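About Gurholm Series Index

Gurholm Series Index is a reference site for readers of long-running fantasy and science fiction. It records the order in which novels, novellas and short stories were published, and where each one falls in the internal timeline of its series. The index currently covers 756 titles.

The site began as a single reading-order table for the Grallano cycle, whose shorter pieces are spread over several anthologies and two out-of-print magazines. Tables for other series were added in the same format, and the format has changed very little.

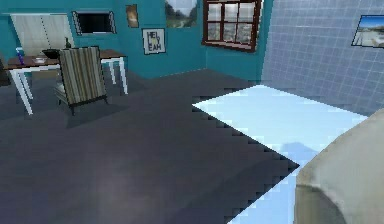
How entries are made

Each entry is built from the copyright page of a first edition. Publisher catalogs and store listings are used to find a title but are not accepted as proof of its date. Where the US and UK editions differ in text or chapter order, both are listed and the difference is noted under the entry.

Timeline placement follows the text of the books. If a story gives no usable date, it is placed between the two nearest events it mentions and marked "approximate". The Harries novels have 13 such entries, mostly short fiction. Author statements made outside the books are recorded in a separate field and do not move an entry.

What is covered

A series is eligible once it has at least three published volumes. Tie-in comics and games are left out – with the exception of the Zimine books, where one comic carries a plot point the fifth novel depends on. Unpublished titles are listed only after a publisher has announced them, and without a date until the date is final. 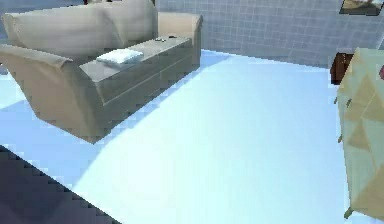 Format data is kept for every title: page count, running time of the audiobook, and whether the paperback was reset or reprinted from the hardcover plates. Running times are rounded to the nearest quarter hour. Page counts exclude previews of other books. Many readers use these fields to plan a reread, and a 37-hour audiobook is a different undertaking from an evening with a novella on a beige three-seat sofa. The fields can be sorted separately or together.

Corrections

Corrections are reviewed in the order received. Please include the edition, the printing number and the page on which the information appears. Accepted changes go live with the next update, and the previous reading order stays available in the entry history.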